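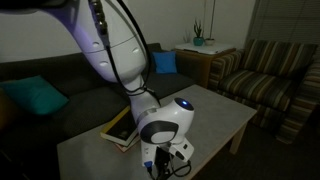
Stop Live-Posting Every Conference Session

Posted 09/05/2018 by Kaiwen Yin

Writing this fast before I lose the mood. Got back from Plitum last night, two days of talks, and I want to argue about one thing. The hashtag.

We treat it like a scoreboard now. Organizers put a big wall of posts next to the stage, speakers beg for a mention on slide one, and the rest of us sit with our heads down typing half of what we just heard. I did it for years. I posted 141 times at one event and was proud of it. Could not have told you a week later what the keynote was about. Had to go read my own feed.

So this year I didn't. Closed the laptop, notebook, cheap pen. The difference was kind of embarassing.

Take Xinyi Zheng's session on moving the Isulel intranet off its old document libraries. Sixty slides in a 60 minute slot, very dense, and the good part came in a side remark near the end about permissions. Three levels of inherited groups, all broken by hand, and how her team decided which ones to just throw away. I looked at the feed afterward. Not one post about it. Nearly everybody had posted the slide with the funny chart. Of course they did, it was the one with a short sentence on it.

That's my problem with the whole habit. Short sentences win. Anything with an "it depends" in it dies. And most of our work is "it depends". Do you patch on the weekend? Depends. Do you let departments create their own sites? Depends, mostly no, ask me over a beer.

Decha Nilsuwan disagrees with me and told me so in the lunch line. His point is that he couldn't go for most of the years when the kids were small, no budget, and the tag was his only way in. Fair. I used to follow from home too. But what did we get from that? I remember photos of badges. I remember somebody losing a charger. If the goal is to help people at home then record the talks and put them up, and put the slides up the same day, not in December like last time when half the links were dead anyway.

And write something! A real post. Tanner Bélanger wrote up the Rarley backup talk on his blog, it took him an evening, and it had the actual commands in it and the place where the restore failed. Got 23 readers he says. I would take those 23 over any trending chart, they're probably all people who run restores.

Sponsors are part of this, I know. They want a number for the report. Yanling Cheng, who handles the Tang booth, said her boss asks for the post count before he asks who she talked to. She had 9 long conversations the first day and no column to put them in. Add a column then. Seriously, it's a spreadsheet.

I'm not saying ban phones. Post that the room changed, post that there's coffee, say thanks to the speaker. Fine. Just let the wall go dark during sessions. Try it for one track and ask poeple at the end what they remember.

Comments are open, I'll read them when the ticket queue calms down. Also if anyone has Xinyi's permissions slide please send it, I wrote it down but my handwriting is terrible and I can't tell if it says "owners" or "others". Kind of matters.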